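**Drinks counter, third floor**

The three dispensers have moved to the white counter at Prosser, after a December of arguing over the memo (999 words, none of them "coffee").

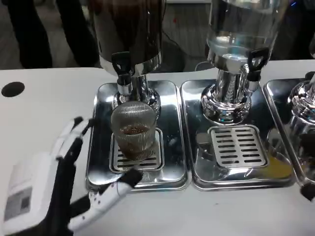
*Dark one on the left, clear one next to it. Glass goes on the grate.*

Arwel Landeg asks that you push the black lever gently and let go of it before the glass is full. The trays are for drips. They are very shiny and show everything, including whose turn it is to wipe them.

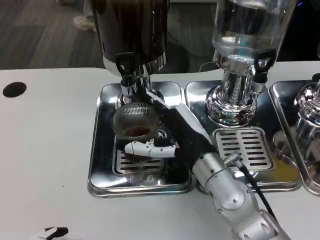
Glasses go back to the Nillholm kitchen by five. Complaints to extension 671.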